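Towel drive nears its mark

21 Oct 2020

The Landutow towel drive has now sent out 1,746 bundles, and organiser Iddrisu Ansah would dearly love to reach 3,000 by April.
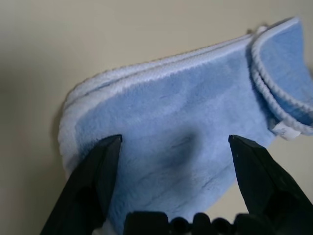 A light blue towel with white trim.

Folding comes first, and everyone has their favourite method. 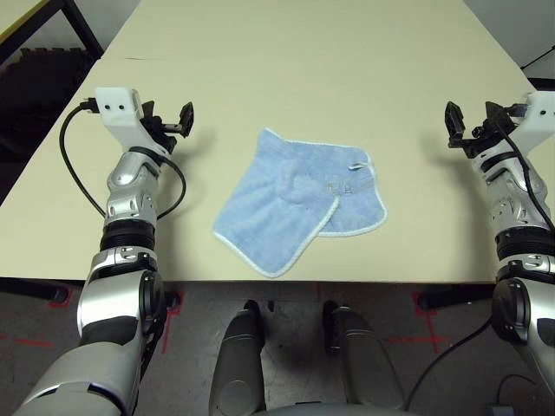
Ansah likes a tidy stack – he folds at home too, his kids tell us. A towel with one layer sitting askew over the other, label up, has a way to go before it fits a parcel. 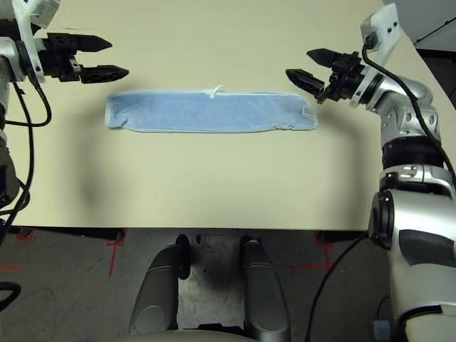 Parcels leave from Salgado Hall each fortnight. 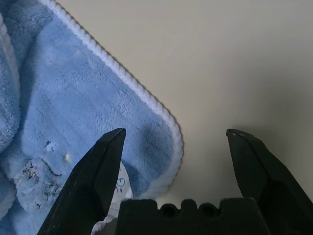 Bath sizes in any colour are very welcome!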